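Marker pens kept upright in a paper cup: drying out and tipping over

Posted 2025-12-24 by Stonero

I keep whiteboard and permanent markers on a white worktop, standing in ordinary paper drinks cups. The arrangement has two faults. The cup goes over when a pen is pulled out at an angle, and the whiteboard markers go faint long before they should. The permanent ones seem unaffected. Caps are always pushed home until they click.

The cups are the tall tapered sort with a rolled rim. I bought a sleeve of 100 in May for another purpose and would prefer to use them up.

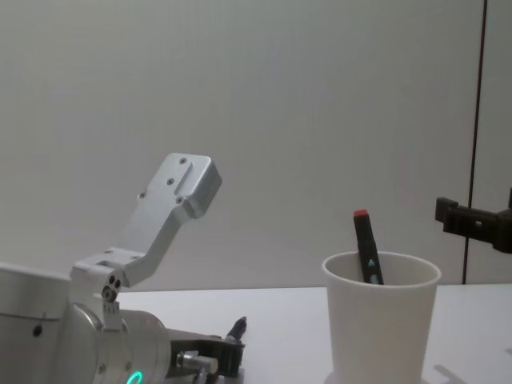 A heavier pot would presumably cure the tipping, but I have no spare one of the right height, and most desk tidies are too shallow for a full-length marker. Is there a sensible way to weight a paper cup, and does standing the pens upright explain the fading?

Villanueva

Two separate matters.

Stability. A tapered cup has its narrow end on the table, so a long pen leaning on the rim puts weight high up and to one side. Put ballast in the bottom. Dry rice works but leaves dust on the pen ends. Coarse aquarium gravel is better, to a depth of 3 cm. Cut a disc of card to fit over it, otherwise the pens work their way down and the gravel comes up round them. For more grip, stick the base down with a small piece of removable putty. Double-sided tape will mark a matt white surface when it is peeled off.

If you nest a second cup outside the first, the wall is stiffer and the rim holds its shape for longer. Don't go beyond two. The inner one rides up and you lose the benefit of the weight being low.

Fading. Whiteboard ink has solids suspended in a solvent, and they settle. Stored tip up, the solids move away from the nib and you write with thin ink. Store them flat. Permanent markers use a dissolved dye in most cases, so they tolerate standing up much better. A faint whiteboard pen can often be recovered by laying it flat overnight, cap on. Don't shake it hard, as the nib may flood.

Hurar

just put them tip down. never had a problem. coins in the bottom for weight, 4 or so

Bivwood

Tip down is fine for a single-ended marker if the cap seals properly. If it doesn't, ink collects in the cap and you get it on your fingers. Flat is the safer position for whiteboard pens.

I would keep the cup for the permanent markers and lay the rest in a shallow tray beside it. Check the nibs before blaming storage. A nib that has been dragged over a dirty board picks up a skin of old ink and writes faintly whatever position it was kept in. Wipe it on a damp cloth, then scribble on scrap paper until the line is even.

Comments

Stonero: Gravel and a card disc fitted. Two of the faint pens have recovered after a night flat, one has not.

Villanueva: That one is probably dry. Bin it.

Hurar: still say coins

Related

Removing permanent marker from a matt white tabletop
Do refillable whiteboard pens save money?
Desk tidy deep enough for long-handled brushes
Paper cups going soft at the base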